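How to make candied orange peel at home

Every winter I make one big batch of candied peel, usually in January when the oranges are good and not expensive. My aunt taught me the method in Gerna, and I have changed it a little after moving to Ekstead, where the oranges in the shops have thicker skin. It is slow work but not difficult. You need one free afternoon and then one night for drying.

What you need

4 large oranges with thick skin
Sugar, the plain white kind
Water
A pinch of salt
A heavy pan with a lid
A sharp small knife
A rack for drying and a tray to put under it

The weight of sugar depends on the weight of your peel, so please do not measure it yet. My four oranges last time gave 273 g of peel after cutting. I used the same weight of sugar and the same weight of water, plus 50 g more sugar for the coating at the end.

Preparing the peel

Wash the oranges in warm water and rub them well with a brush. If they are waxed, pour boiling water over them first and dry them with a cloth. I prefer to buy unwaxed fruit when I can find it.

Cut off the top and the bottom of each orange. Then make four cuts in the skin from top to bottom, only as deep as the white part, and pull off the quarters with your fingers. Keep the white part on. Many recipes tell you to scrape it away, but then the peel becomes thin and hard like leather. The boiling takes out most of the bitterness.

Cut the quarters into strips as wide as a pencil. Thinner strips cook faster, but they break when you turn them.

Boiling three times

Put the strips in the pan and cover them with cold water. Bring to the boil, let it boil for five minutes, and throw the water away. Do this again with fresh cold water. The third time add the pinch of salt and let the peel simmer until a fork goes in easily. With my oranges this needs around 30 minutes, with thin-skinned ones it can be much less, so begin to test early.

Drain the peel and leave it in the sieve while you prepare the syrup.

Teresa Frade wrote to me that she soaks her peel in cold water for two days before the first boiling, and changes the water each morning and evening. I tried it once. The taste was milder, almost too mild for me, but for children it may be better.

Cooking in the syrup

Put the sugar and the water in the same pan and warm them slowly until all the sugar is melted. Do not stir after it begins to boil, or you can get crystals on the sides. Add the peel and turn the heat down as low as possible. The syrup should make small lazy bubbles.

Now leave it for one hour, without the lid. Shake the pan a little from time to time. The peel is ready when it looks like coloured glass at the edges and there is only a spoon or two of thick syrup on the bottom. Stay in the kitchen for the last part — it goes from ready to burnt very quickly.

Other citrus fruit

Lemons work in the same way, but I boil them four times. Grapefruit has a lovely taste and needs a long simmering. Limes are more difficult, the skin is thin and it can turn brown, so I only add a few strips to a pan of orange for the colour.

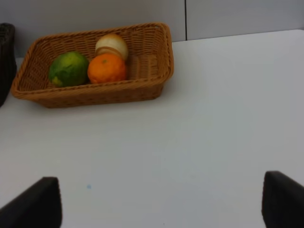 Green and orange citrus fruit in a wicker basket.

If you mix fruits, boil each kind separately and put them together only in the syrup.

Drying and keeping

Lift the strips out with a fork and lay them on the rack so that they do not touch. Leave them overnight in a dry room. If your kitchen is damp, use the oven at 50 degrees with the door a little open, and look at them after two hours.

When the strips are only slightly sticky, roll them in the extra sugar. For chocolate peel, skip the sugar and dip one half of each strip in melted dark chocolate. You will need 100 g for a whole batch.

Keep the peel in a closed jar, with baking paper between the layers. Mine stays soft for two months in the cupboard. The syrup left in the pan is very good in black tea, or brushed over a warm sponge cake.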